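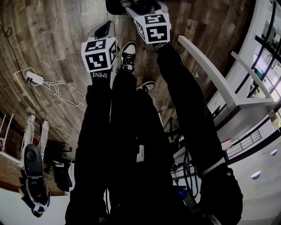
Paper key backups work, and I'm a convert! I printed my Ornel signing key over the weekend, scanned it back in, and got a byte-for-byte match on the second try. The first sheet failed because I'd squeezed the squares too small. Go big and blocky – and even my old office scanner reads it fine.

> Has anyone restored a key from paper with the Bouazza tool?
> Mine is 2000 characters in text form and I'm
> not typing that in by hand again.

Yes, and please don't type it! Split it over 2 sheets and turn on the checksum line at the bottom. I left one copy in a sunny window at Drarham for 60 days and it still scanned – a bit yellow, but every block was readable. Next I want to try a laser print against an inkjet. If you have an inkjet, send me your settings.

Archives > Key Management > October
Replies: 2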